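干し具の併用と設置面の選択

本節では、室内干しに用いられる干し具の組み合わせと、それらが置かれる面の性質との関係を扱う。前節で述べた乾燥時間の分布は、衣類の素材と室内湿度によって大部分が説明されたが、同一素材・同一湿度帯の記録の間にもなお無視しがたいばらつきが残った。残差を住戸別に並べると、ばらつきは住戸の間よりも同じ住戸の内部で大きく、季節による説明も十分ではなかった。そこで、干し具の種類、吊り位置、および脚部が接する面の3項目を説明変数に加え、残差との対応を検討した。

対象は、Brerico調査に参加した64世帯から得られた2,635件の干し作業記録である。1件の記録は、洗濯物を干し始めてから最後の1点を取り込むまでを単位とし、途中で干し具の位置を変えた場合は、変更後も同一の記録として扱った。記録票には、干し具の種類、設置場所、吊り下げた衣類の品目、隣接する衣類との接触の有無を記入する欄を設けた。記入は各世帯に委ね、品目名の揺れは集計の段階で統一した。たとえば「くつした」「靴下」「ソックス」はすべて「靴下」とし、左右が別々の位置に干されている場合は、それぞれを独立の吊り下げ点として数えた。片方のみが干されている場合も除外していない。

干し具の分類にはPivetti分類を用いた。同分類は干し具を自立式、懸架式、把持式に大別する。自立式は脚部によって面上に立つもの、懸架式は上方の支持物から吊るもの、把持式はピンチやクリップによって衣類の一部を挟むものを指す。実際の使用では、これらが単独で現れることはむしろ少ない。自立式の横棒に把持式の小物干しを掛け、その周囲に衣類を直接掛けるという併用が広く見られた。Pivetti分類は元来、製品単位での整理を目的としており、併用状態を表す区分をもたない。本研究では、主たる荷重を床または家具の面に伝える干し具を「主具」、主具に掛けられる干し具を「従具」と呼び、両者の組を一つの配置として記述した。主具と従具が互いに接しているだけで荷重の受け渡しがない場合は、併用には含めず、近接配置として別に記録した。

設置面は、床、寝具、その他の家具の3種に区分した。寝具上の設置とは、シーツ、掛布団、敷布団のいずれかに主具の脚部が直接触れている状態をいう。下に板などを敷いた場合は、その板の下が寝具であっても「その他」とした。寝具上の設置は、当初の記録票では想定しておらず、予備調査の自由記述欄に繰り返し現れたため、本調査から独立の区分としたものである。図2に示す配置では、木製の自立式干し具の短い脚が花柄のシーツの上に載り、赤い靴下を含む洗濯物が斜めに渡る横木の側にまとまっている。クリップ状の突起をもつ白いプラスチック製の枠も同じ側に位置する。

図2　シーツ上に置かれた木製干し具と洗濯物

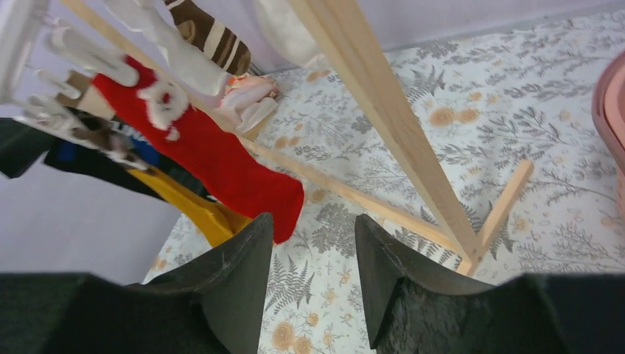 回答者の一人は、寝具の上に干し具を立てることについて、床に置くと通り道がふさがるので昼のあいだだけベッドを使っている、夜までに乾かなければ靴下だけ別の場所に移す、と述べた。同じ回答者は、木の干し具を選んだ理由を問われて、金属のものは脚の先が布に引っ掛かるからだとも答えている。別の回答者からは、これに反する意見も寄せられた。木の脚は布の上で滑るため、片側に重いものを掛けると少しずつ向きが変わり、気がつくと壁に袖が触れているという。

上記の発言は、設置面の選択が乾燥の効率だけでなく、室内の動線と寝具の使用時間帯によって制約されることを示唆する。寝具は日中に広い水平面を提供するが、使用可能な時間に上限があり、就寝前には干し具を撤去するか移設しなければならない。この制約のため、寝具上の設置では干し作業が午前中に開始される傾向があった。一方、床上の設置では開始時刻の偏りが小さく、夜間に干して翌朝に取り込む記録も多く含まれる。したがって、両者の乾燥時間を単純に比較すると、設置面の効果に時間帯の効果が混入する。本節の分析では、開始時刻が午前の記録のみを用いて両者を比較した。

安定性に関しては、脚部の形状と面の沈み込みが問題となる。寝具のように荷重によって変形する面では、脚の接地部が不均一に沈み、上部の横棒が傾く。傾きが生じると、横棒に直接掛けたハンガーは低い側へ移動し、衣類同士の間隔が狭まる。把持式の従具では、個々の衣類の位置がピンチによって固定されているため、従具内部の間隔は保たれるが、従具全体が低い側へ寄ることで隣の衣類と接触する場合がある。記録票の接触欄を見ると、接触の報告は従具の内部よりも、従具の外縁とその隣に掛けた衣類との間に集中していた。

傾きの影響を別途確認するため、Kazmi実験室において、木製の自立式干し具Stosikを硬い床面と寝具面のそれぞれに設置し、同一の靴下一式と薄手の上衣を吊り下げた。室内の相対湿度は60％に保ち、送風は行わなかった。硬い床面では、荷重を片側に寄せても横棒の傾きは目視で識別できない程度であった。寝具面では、荷重を片側に寄せた場合に限り、ハンガーの移動が観察された。荷重を中央に配した条件では、寝具面であっても衣類の間隔は維持された。なお、寝具の硬さは一種類のみであり、厚手の敷布団や低反発材を用いた場合の挙動は検討していない。

この結果は、寝具上の設置そのものが衣類の密集を招くという解釈を支持しない。密集が生じるのは、変形しやすい面と荷重の偏りが重なった場合である。家庭における荷重の偏りは、干す順序に由来することが多い。自由記述によれば、多くの世帯では手前の端から順に掛けており、洗濯物の量が少ない日には奥側の横棒が使われないまま残る。また、小物をまとめた従具を先に掛け、その周辺に残りの衣類を足していくという手順も見られた。後者の場合、従具の位置が全体の重心をほぼ決定するため、従具を中央に掛けるか端に掛けるかが、その後の配置に持続的な影響を与える。

品目別にみると、靴下は接触の影響を受けやすい。履き口が二重に編まれたものや、つま先と踵に補強のあるものでは、同じ1点の中でも乾燥の進み方が異なり、隣の衣類に覆われた部位が最後まで残る。履き口を上にして吊るか、つま先を上にして吊るかについては世帯ごとに習慣が分かれ、同一世帯内ではほぼ一貫していた。履き口を上にする理由としては形が崩れにくいこと、つま先を上にする理由としてはゴムの部分に水がたまるのを避けることが挙げられた。ただし、後者については、つま先を上にするとかえって履き口側に水分が下りるとする記述もあり、習慣の根拠は世帯間で整合していない。吊り方向の効果は接触の有無と交絡しているため、本研究のデータのみからは分離できなかった。

シーツへの水分の移行については、脱水後の衣類から滴下が認められたとの報告は少なく、手洗いした品目にほぼ限られた。寝具上の設置を行う世帯では、手洗いした品目を浴室に別置きする例が多い。この使い分けにより、滴下しやすい品目は寝具上の記録から系統的に抜け落ちている可能性がある。次節の回帰モデルでは洗い方を統制変数に含め、手洗いの品目を含む記録を除いた場合の推定値を併せて報告する。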